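Wanted: someone to share my pottery and homewares stall in Fodville

Posted in Notices, April
By Abubakari

Share (45) Comments (4)

Right, I've been putting off writing this because I'm much better at talking than typing, so forgive me if it wanders. I need a stall partner. Two days a week to begin with, probably three once summer gets going, at the covered market in Fodville, on the Conder Street side where the bus stops. It's paid, it's friendly, and you get first pick of the chipped stuff!

A bit about the stall, for those who haven't been in. It's called Siko and I've been running it on my own for a good while now. I sell bowls, jugs, plant pots, mugs, a few baskets and whatever bits of small furniture I can fit in the van. Some of it I make myself (the plainer bowls, mostly, and all the wonky ones), some I buy in from other makers, and the rest is second-hand things I've cleaned up and given a new home. I don't do anything fancy. People come in wanting something to put their fruit in and I like sending them off with something they'll still be using years from now.

The trouble is that I've run out of hands. I can be in the workshop making things or I can be on the stall selling them, and whichever one I'm doing, the other one goes to pot (sorry). Last month I turned down an order for soup bowls from a café I would have loved to supply, and that was the moment I decided to get some help.

So what would you be doing? Mostly talking to people. You'd open up at 8 in the morning, get the covers off, put the tables out and make the display look like somewhere you'd want to stop. Then it's serving, wrapping, taking the card machine out of its sulk every so often, and answering the same questions over and over. Can it go in the dishwasher? Will it fit a whole chicken? Is it meant to be that shape? We pack down at 4 and I'm nearly always back with the van by then, so you won't be lifting on your own.

You'd also be unpacking deliveries and pricing things up. I have a pricing system but it lives in my head and I admit it needs to come out. If you're the sort of person who sees a muddle and itches to sort it, I will be so pleased to meet you.

I'm not fussed about experience. If you've worked in a shop or behind a bar you'll pick it up in a morning, and if you haven't, we'll do the first couple of weekends side by side until you're comfortable. What I do need is someone who turns up when they say they will, who doesn't mind the cold (the market has a roof but it doesn't have much in the way of walls) and who can be kind to a customer who has just knocked over a stack of saucers. It does happen. I've knocked over more of them than all the customers put together.

You'll need to be able to lift a box of crockery from the floor to a table. If that's a problem for your back but you like the sound of the rest, get in touch anyway and we'll see what can be worked out. I can do the boxes, I'd just need to plan my mornings differently.

Pay is by the day and I'd rather talk figures face to face, but I promise it won't be an insult. On top of that there's a bonus pot. Whenever the stall takes more than 866 in a day (it's been done, it was glorious, I had chips on the way home) I'll put a bit extra in your envelope. Lunch is on me as well. The dumpling people opposite do me a deal and you'd be mad to say no to it.

If you want to learn to throw, or to trim, or only to have a go and get clay up to your elbows, the workshop is yours on one evening a week, clay and firing included. I've got one spare wheel. It squeaks but it goes round. I should say there's no pressure to do this at all, plenty of people love pots without wanting to make one.

The other thing I'd love help with is the display. I tend to spread things out on a table until there's no table left, and then I stand back and wonder why nothing's selling. Somebody with an eye for colour would be a gift! I'm very fond of orange and cream together and left to myself I'd have nothing else out.

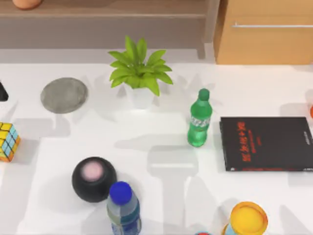

Odds and ends on a white top, and the orange and cream I keep going on about:
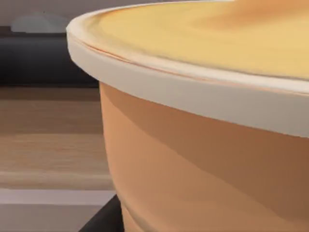
As for when, I'd like to get someone started before the end of the month so we've got time to find our feet before the spring fair. The fair is the big one for us. The council puts 300 flyers through doors and the whole of Conder Street gets closed to cars, and if it stays dry you don't sit down all day. It's tiring and I love it.

To apply, don't send me a CV (or do if you've got one handy, but I won't be marking it). Drop by the stall for a chat any time after 10, when the early rush has gone, or leave a note with the key-cutting booth if I'm not about. Tell me a little about yourself, which days you could do and how you'd be getting in, as the first bus doesn't leave much room for oversleeping. I'd also like to hear about a cup or bowl or dish that you've had for ages and would be sad to break. I find you learn a lot about a person from that.

I'll reply to everyone, even if it takes me a few days. If there's more than one of you I like the sound of, I may split the days between two people, so say if a single day would suit you better. Students, retired people, parents who only have school hours, all welcome.

Oh, and dogs. A calm dog is fine under the table. A waggy one at crockery height, less so.

4 comments

clayfingers: Bought a jug off you at Christmas and it pours beautifully. Can't do the hours myself but I've sent this on to my niece, who is between jobs and very good with people.

Mo_from_the_hill: Would you consider someone who can only do mornings? I could open up and stay until lunch.

Siko stall: Mornings could well work! Come and see me and we'll have a look at it.

teapot_annie: My sad-to-break one is a brown pie dish that was my gran's. No interest in the job, I just wanted to join in.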